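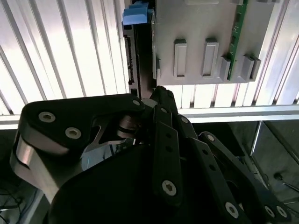
Should the nightly prune run before or after the copy to the second site?

After the copy, and only if the copy exited clean. Details and the order I use are further down, along with replies to the other points from the original post.

In October, Deividas Dambrauskienė wrote:
> We have been running Reronent against two repositories, one on urnska
> (local) and one on skikov (remote, reached over a slow link). The
> cron job on urnska does backup, then prune, then copy to skikov. It
> was fine for a long time. Now the copy stage takes 18 hours and
> overlaps the next backup, which then sits waiting on the lock.
>
> The local repository holds 634 snapshots. The last prune rewrote
> 2638 pack files. I had expected a handful. The link moves 400 GB on
> a good night, so I don't think raw bandwidth is the limit, but I
> can't rule it out.
>
> Questions:
> - is the order wrong?
> - is it normal for prune to rewrite that many packs?
> - can I lower the number of snapshots without losing the monthly
> ones we have to keep?
> - does the remote need its own retention policy, or does it inherit
> the local one?
>
> Config attached, passwords removed.

I read the attached config. Replies are by topic, in a different order from the questions, as the second one explains most of the others.

1. Pack rewrites

Prune doesn't rewrite a pack every time a chunk in it goes unused. It rewrites a pack when the unused share passes the threshold, and your config sets the threshold to zero. With that setting a single dead chunk is enough to get the whole pack read, repacked and written under a new name. The number you saw is what I'd expect from a zero threshold and a daily prune.

Remove the line and let the default apply. The repository will get slightly larger and then level off. If disk space on urnska is tight, raise or lower the threshold in small steps and let a few prunes go by between changes. The log line to watch is the one that starts with "repack:", which gives the number of packs chosen and the bytes kept from each. The "freed" figure further down counts index entries too, so it isn't a good guide to anything.

The rewrites matter for the second question as well. Copy in the 1.x series compares the two sides by chunk, so a rewritten pack isn't sent again in full, but the source has to read every new pack header and rebuild its lookup table first. On spinning disks that is a lot of seeking before one byte crosses the link. My guess is that most of your long copy stage is this. You can test it: run the copy twice in a row with no prune in between and compare the time from start to the "transfer begins" line in each log.

2. Order of the jobs

The order I'd use is backup, check of the index only, copy, prune. The full data check goes on its own schedule, once a month, at a time when nothing else wants the disk.

The index check is cheap and stops a damaged index from being carried to the far side. The copy comes before prune for two reasons. The first is the lookup table described above. The second is that a snapshot dropped by a mistake in the retention rules is still on the remote the next morning, and you get a day to notice.

Chain them with exit codes. Your script uses semicolons, so prune runs even when the backup has failed. Exit code 3 means the backup finished but could not read some source files. Treat 3 as a warning and continue. Treat any other nonzero code as a stop.

Start time is less important than people make it. Yours starts at 10:30 p.m., which is fine. What you do want is a lock timeout, so that an overlapping run gives up and logs the fact. Without one it waits forever, and the lock file it leaves behind after a reboot has to be cleared by hand. 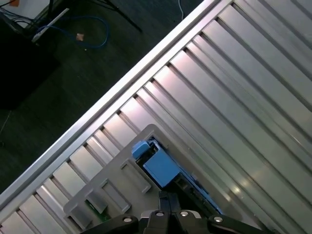

3. Retention

Retention rules are applied per group, and the default grouping is host plus path list. Your snapshot listing shows the same host with three different path lists, presumably from when directories were added. Each of those is a separate group, so each keeps its own full set of daily, weekly and monthly snapshots. The two old groups never receive new snapshots, so nothing in them ever ages out under a "keep last" style rule. That accounts for a large part of the total.

Set grouping to host only and do a dry run. The dry run prints each snapshot with the rule that keeps it, or a blank if none does. Read the whole list. For the monthly ones you are required to keep, I wouldn't rely on the rules at all – tag them and add a keep-tag line. A tag survives regrouping and also survives the next person who edits the config.

Note that adding a tag changes the snapshot ID. If anything outside the tool refers to snapshots by ID, a restore script for example, update it at the same time. The tool stores the old ID in the "original" field and will not resolve it for you.

4. The remote side

Nothing is inherited. The repository on skikov knows which snapshots it holds and knows nothing about your policy. If you only ever copy to it, it only ever grows. Run the same forget command there, with its own config file, and prune it from a machine at that end. Pruning over the link works but pulls every partly used pack back to the client and sends it out again.

I keep the remote policy longer than the local one. It costs disk, but the two repositories then fail in different ways, and an error in one rule set isn't repeated exactly in the other.

Also check that both repositories were created with the same chunker parameters. If they weren't, chunks of the same file won't match and copy will store data twice without complaint. Compare the polynomial line in the output of the config command on each side. If they differ, the only fix is to create the remote again from the local parameters and copy everything once. With your link that is slow but can be done in stages by tag.

5. What I didn't look at

The config has a commented section for a third target named dobos. If that is ever turned on, it should be fed from urnska and not from skikov, or errors on the remote will be passed along.

I also didn't check your exclude file. The cache directories listed in it use a leading slash, and whether that matches depends on how the paths were given to the backup command. Run one backup with two levels of verbose output and search for "cache".

Please post the two copy timings when you have them, with the version string from both ends.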